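Un susto en la playa de Nulholm

En septiembre bajé a nadar a Nulholm a las 7:15 de la mañana, como casi todos los días del verano. El puesto de socorro no abre hasta las once y la bandera seguía plegada. Éramos dos en el agua: Helmut Engelhardt, que nada allí desde hace años, y yo.

A la altura del espigón noté que no avanzaba. Miraba la caseta de la orilla y cada vez la veía más lejos. Di brazadas más fuertes durante un rato y solo conseguí cansarme. Helmut me gritó que dejara de ir de frente y que nadara en paralelo a la playa, hacia el lado de Cilton. Le hice caso. Salí 120 metros más allá de donde tenía la toalla, con las piernas flojas y bastante agua tragada.

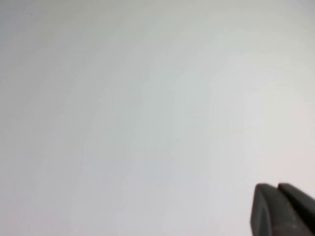 ¿Qué hay que hacer si te arrastra una corriente de resaca?

Lo primero es flotar y recuperar el aliento. Después se nada en paralelo a la orilla hasta salir de la corriente, y entonces se vuelve a tierra en diagonal. Si no quedan fuerzas, se sigue flotando, se levanta un brazo y se pide ayuda.

Finn Bauerfeind, socorrista del puesto, me contó luego que este verano llevan 33 salidas al agua, casi todas en ese mismo tramo. El cartel que avisa del peligro está junto al aparcamiento, a 40 metros del acceso que usamos los que venimos andando. He escrito al ayuntamiento para pedir otro al pie de la escalera y todavía no me han contestado.

Desde entonces llevo una boya naranja atada a la cintura. Me costó poco y apenas molesta al nadar. Helmut sigue yendo sin ella.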